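Moving up to the 600 from the 400 hurdles, or just try the 800 again?

Posted in Athletics - Training and Racing

Hello all, long-time reader and very occasional poster. I'm after some advice on what to do with myself next season and I'd love to hear from anyone who has made a similar move.

I've been running the 400 hurdles for Clirnthorpe since I came back to athletics after having my second. I enjoy it, I really do, but my hurdling is what my coach kindly calls "agricultural". I lead with my left, I can't for the life of me switch legs when I'm tired, and so from hurdle six onwards I'm chopping my stride like someone crossing a stream in wellies. My flat speed is decent for my age group and my endurance is better than most of the hurdlers I race. So the obvious thought is to go up in distance.

I did try one 800 in September at the Bemorby open meeting. It was a Wednesday evening, blowing a gale down the back straight, and I went off far too hard because I've only ever raced in lanes and the break at the end of the first bend made me panic. I had the lead at the bell (lovely!) and was passed by what felt like everybody in the last 200. My legs were fine the next day, so I don't think I was unfit. I just hadn't a clue how to run it.

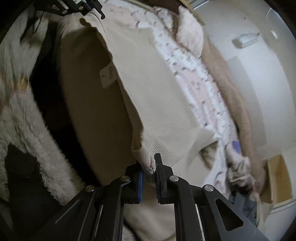
My coach wants me to do the indoor season over 600 as a halfway house, then decide in spring. There are only a couple of 600s anywhere near us though, and I'm not sure what racing a funny distance would teach me. My husband thinks I should stick with the hurdles and get the other leg sorted over winter. He doesn't have to do the drills!

What I'd really like to know is:

How did you learn to pace the first lap? I can run evenly in training all day long and then the gun goes and it all falls out of my head.

Do I need to add a lot more miles? I'm on four sessions a week at the moment, two on the track, one hills, one steady, and I can't see where a fifth would go without something at home giving way.

And is it daft to keep the hurdles ticking over for league matches? We're always short and I'd feel rotten leaving a gap in the team.

Thanks in advance, and sorry it's so long.

Dineo Van Wyk

Shezi

I made almost exactly this move, only from the flat 400, so I'll skip the hurdling bit and leave it to people who know which way round to face.

Do the 600s. Your coach is right. The reason I'd do them is that a 600 is short enough for you to be brave and still long enough to get found out. I ran three of them in my first winter. In the first I did just what you did, tore off, and had nothing at all for the last bend. In the second I was so frightened of doing that again that I jogged round at the back and finished feeling as if I could have done another one. The third was about right and I've more or less run every 800 the same way since. You learn where the uncomfortable bit starts, and then the 800 is that with a bit more of it on the end.

On pacing the first lap, what helped me most was having somebody stand at the 200 mark in training and call the time out, and me having to guess it before they did. I was hopeless to begin with. I'd say 32 and it would be 29. After a few weeks I was getting it nearly every time, and once you can feel it you can correct it, even with people round you. Do it in spikes and do it from a standing start with two or three others, because running the pace alone in lane one is a completely different thing from doing it with somebody's elbow in your ribs.

The break from lanes is worth practising too. Everybody dives for the inside straight away and you really don't have to. Pick a point on the kerb at the far end of the back straight and run a straight line to it. You'll cover less ground and you won't get your heels clipped. I got spiked in my second race by cutting in like a taxi and I've still got the scar.
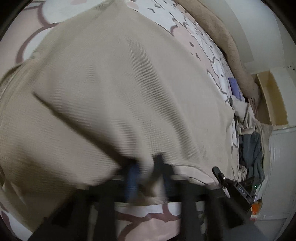 As for more miles, I wouldn't add a fifth session. I'd make the steady run longer, bit by bit, and swap one of your track sessions every other week for something slower with short recoveries. Something like six lots of 600 with a couple of minutes in between, at a pace you could hold a very grumpy conversation at. It's dull as anything but I noticed the difference by Christmas. Keep the hills. Everyone drops the hills and then wonders why they go to pieces in the last 100.

Sleep is the other thing, but you've got small children so I won't go on about it.

Good luck, and do come back and say how the first one goes!

trackside_ilitz

just do the 800, life's short. hurdles wreck your back anyway

Old Bemorby Vest

I team-managed in the league for a good few seasons, so let me have a go at the last part, as the others haven't.

No, it isn't daft to keep the hurdles going, provided you're clear with your team manager early on. What drives us round the bend is the athlete who says "maybe" all through the spring and then tells us the night before. If you say now that you'll do the hurdles at two matches and the 800 at the others, any sensible manager will bite your hand off. Points are points, and a steady hurdler who gets round and finishes is worth a great deal at that level. I've seen matches decided by somebody trotting over the last three barriers on her own.

Check the timetable before you offer to do both in one afternoon, mind. At most of our fixtures the 400 hurdles is one of the first events, so you'd have a decent rest before the 800, but some hosts move things about to suit their officials. I once had a girl finish her hurdles and get called for the 800 while she was still taking her number off. She ran it as well, bless her, and wasn't best pleased with me.

I'd disagree with Shezi a little about the training. Coming from the hurdles you've got one thing most 800 runners haven't, which is rhythm when you're tired (even with the stream and the wellies). I'd hang on to one hurdle session a fortnight through the winter, low barriers, nothing heroic, and try leading with the right while you're fresh and it doesn't matter. You may find the other leg comes along once you stop fretting about it. If it doesn't, you've still had a good mobility session out of it.

The September race I wouldn't give another thought. An open meeting in that wind tells you very little, and the back straight at Bemorby is the coldest place in the county. Enter another in April or May, tuck in behind somebody taller than you, and don't look at the clock at the bell.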